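Flowers Under the Grid: How Plaid and Floral Prints Share One Cloth
Project report by Védís Thorlacius and Alper Kozan

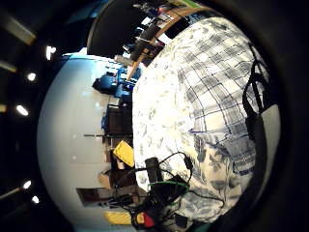 Fig. 1. Floral print in pale blue and grey with a navy plaid grid over it.

We started this project wanting to know why some mixed prints look calm and others make your eyes jump. It grew quickly! By July we had sorted 98 pattern sheets from the Stesby sample library (they let us spread them out over three tables) and drawn our own repeats at full size.

What a repeat does
A repeat is the smallest piece of a pattern that can be copied in every direction. A plaid is easy, as the lines only have to meet up. Flowers are harder – a leaf that leaves one side has to come back in at the other, and ours often came back in the wrong place. Grímur Toft taught us to cut the drawing in four and swap the corners, and we loved this so much that we redid all our early sheets.

Testing the mixes
We paired one floral with six grids, from fine to wide, and asked 100 students to choose a favorite. The wide grid with thin lines won easily. The finest grid came last, and several people wrote that the flowers got lost behind it. Color mattered too: dark lines over a soft floral did better than two prints of the same strength.

What we would change
Our test used paper only. Cloth folds and stretches, and a straight line on a curve is a whole new problem – Halfdan Bergmann has already lent us a cushion form so we can try it next term.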